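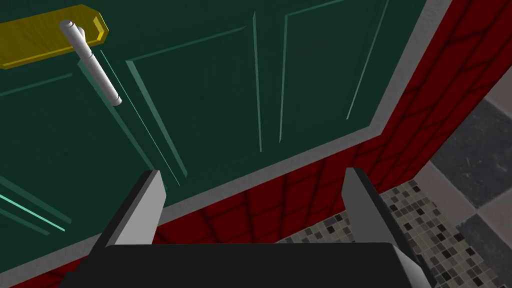 Week 5 handout: Reading a local crash report

Welcome back, everybody, and thank you for the very lively discussion last time (I still owe Joscha Harms an answer about quoting from 911 calls, and I promise it's coming). This week we're on to the bread and butter of any small newsroom, the short story about a traffic accident. You'll write dozens of these if you stay in the job, so let's take our time with it.

Our text is the Jerkby bus story from November, which you'll find in your reader on page 146. In short: a delivery van left the road a little before 7 a.m., struck a bus shelter and came to rest in a hedge. Two people were treated for minor injuries. The first version went up within the hour and was 17 lines long, and I'd like you to read all of it slowly before you look at the later one.

What was known, and who knew it

Go through the story with a pencil and write a name or an office next to every fact. The time of the crash came from the police. The injuries came from the ambulance service. The line about the van "speeding" came from, well, have a look and see whether you can find out, because I've read it many times and I can't!
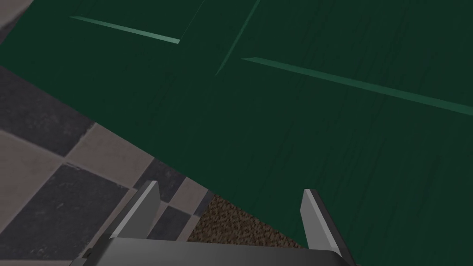
Once you've done that, go back over the sentences that have no name beside them. Some will be harmless, like the weather or the name of the street. Others carry a lot of weight, and those are the ones I'd have sent back to the reporter, kindly, with a question mark in the margin.

Crash or accident?

Iida Kemppainen raised this in the break and it deserves more room than I gave it. Many editors now prefer "crash" or "collision" in the first hours, as "accident" can sound as though we've already decided that no one was at fault. I lean that way myself, though I won't mark you down for either word as long as you're steady about it. Please don't switch back and forth inside one story.

Working with video

The second version leans heavily on a clip from the Griketti bakery across the street. By the evening it had been viewed 2,156 times on the bakery's own page, and the reporter, Efua Bonsu, had to decide how much of it to use. 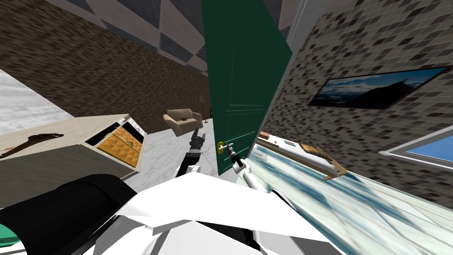
She did three things I admire. She phoned the bakery and asked whether the clock on the recording was right (it was slow, by a fair bit). She watched the minutes before the crash as well as the crash itself. And she wrote only what the clip showed, so her text says the van "crossed the center line" and leaves the reason for the police to find.

Compare that with the caption under the same clip in the first version, where we're told that the driver "lost concentration." How would anyone see that?
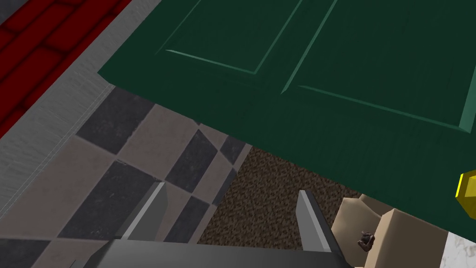 Green door with raised molding

For next time

Write your own version of the Jerkby story in 17 lines or fewer, using only the police notice and the ambulance statement in the reader. Leave the video out for now, however tempting it is. Then swap with a partner and underline anything you can't trace to a source. Finn Nolte and Ilse Mühlbauer have offered to read theirs aloud, which is brave and very good of them.

If you've mislaid your reader, there are spare copies in the tray outside my office, and you're welcome to one. Bring the pencil again too.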